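Big news for those of us who live on the east side and like to sit down: the Güler furniture swap is coming back in March, and this time it gets the whole ground floor of the old Plulia building! I stopped by yesterday morning to pester Dariusz Mazurek about it, and he was so busy taping numbers on the floor that he answered most of my questions from his knees.

The way it works hasn't changed much. You bring in a piece you're tired of, you get a ticket, and the ticket lets you take home a piece somebody else was tired of. Last year they had room for 72 pieces and had to turn people away by lunchtime (me included, with a perfectly good footstool under my arm). Doors open at 9 in the morning, and drop-off closes at 11, so don't sleep in like I did.

Couches are the thing everybody wants, and Dariusz says charcoal gray is still what people ask for first.

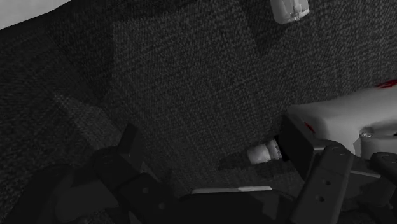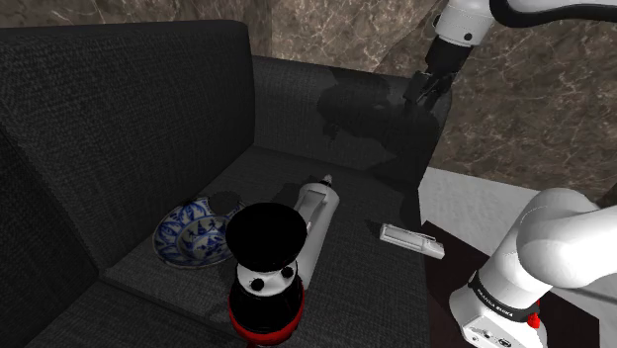

Mattresses are out, same as before, and so is anything with a missing leg. Yến Ung is running the repair table again, and she told me she'll take wobbly chairs and sticky drawers but please, please no recliners. She spent most of last year's swap inside one and never did find the spring. She's also giving a short talk on cleaning upholstery at 4 in the afternoon, and I'm going, mostly for the part on coffee.

Delivery is new this year. The Luvel van will take big pieces anywhere this side of the river, and you pay the driver whatever you think is fair. If you're across the river you'll need your own truck or a very good friend.

Parking is going to be a pain, with Elalico Street still torn up by the water main work, so use the lot behind the bakery. Tickets are free, but you do have to put your name on the sheet at the front desk. I've put mine down twice, once for me and once for the footstool.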